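Gripper notebook, cloth bench, April

Picking up from the last entry. The Vosska fingers are back on the left arm, printed housing and all, and the right arm stays on the Parnico unit in the white shell. The plan was to run the same garment routine on the mixed pair before deciding whether to match both sides. I had wanted to do it the other way round, with both arms on Parnico, but the second shell is still waiting on a cable.

Setup, so I can repeat it:
Controller is the Riquelme, loop at 200 Hz on both arms. I tried 1000 on the left first and the bus started dropping packets as soon as the head camera was streaming, so back down it went. Head camera exposure locked. Auto exposure was drifting whenever a big area of strong color moved through the view and the segmentation went with it. Supplies at 24 V. Close force set at 10 N on both sides to begin with, using each maker's own scale, and I don't trust those two scales to agree.

Left side notes. The Vosska fingers taper, and that helps getting under a single layer when the cloth is lying flat. The trouble is at the hems. With a doubled edge the tip wants to take the top layer and leave the bottom one, and then the fold comes up crooked. Lowering the approach by a couple of millimeters fixed most of it but now the tip drags on the padding. The padding gives, so no harm done, but the motor current jumps and the contact detector reads it as a grasp. Raised the threshold. Still get a false one now and then.

The printed bracket flexes. I can feel it by hand with the arm powered down. Should reprint with a thicker wall before taking any numbers on pull force, otherwise we are measuring the bracket.

Right side notes. Parnico closes slower and holds better. It will keep a hem through the whole stretch move, where the left one creeps. It is also bulkier around the fingers and blocks more of the head camera when it reaches across, so the pose estimate for the near edge gets worse right when it's wanted. A wrist camera would take care of this. The Lomuvex one fits the Parnico mount with an adapter plate. Haven't tried it on the Vosska side.

Mixed pair, general: timing is the annoying part. The two grippers report "closed" at different points in the motion, and the stretch move started early on the left until I put in a fixed wait. It's a hack. The proper fix is to wait on force from both, and that needs the scales sorted out first.

Garments: plain towels are too easy at this point and I've stopped using them for comparisons. Anything with trim or a lining is more useful, the stiffness changes at the seam and that's where the grasps go wrong. 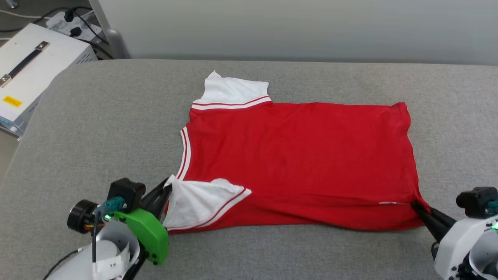
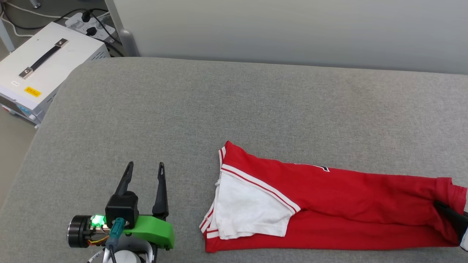

Mixed pair on the gray bench with the red garment. Green housing is the left arm.

To do: reprint bracket, calibrate both force scales against the hanging weight, take out the fixed wait, ask about the cable for the second shell. Leave the finger pads alone until the bracket is done.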